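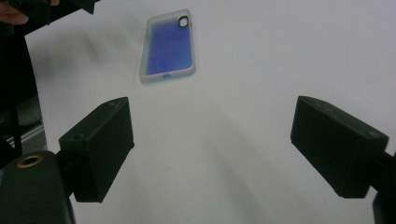

Do you really need another phone case?

Every January somebody sends me a list of things to buy for the phone I already own, and a case is always at the top. I have my doubts. The one I keep coming back to is a see-through shell with a blue back, and it does look good lying on a white table. Most things look good lying on a white table. Try it after 17 days in a coat pocket with your keys.

Honeylyn Pascual at Umali swears these shells stay clear if you wash them. I washed mine twice last August. It went yellow anyway. 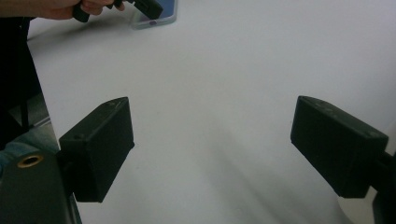

How should I clean a clear case?
Take the phone out first, then use lukewarm water and a drop of dish soap. Dry it fully before you put it back on. Soap won't undo yellowing – that's in the plastic.

Erlinda Castillo wrote in to ask whether the long white plastic containers are any good for keeping spare cases in. Maybe. They hold cables and chargers too, and that's my trouble with them. Give me a container and I'll fill it with junk I should have thrown out.
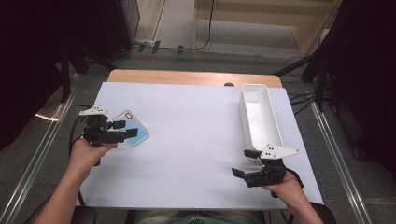 Photo: Tindley newsletter

My advice for now is dull. Keep one case, two if you must, and check the camera cutout against your own model before you pay. Sellers love the words "fits most phones" – I've never owned one of those phones. Send me your yellowing stories and I'll print the worst of them next time.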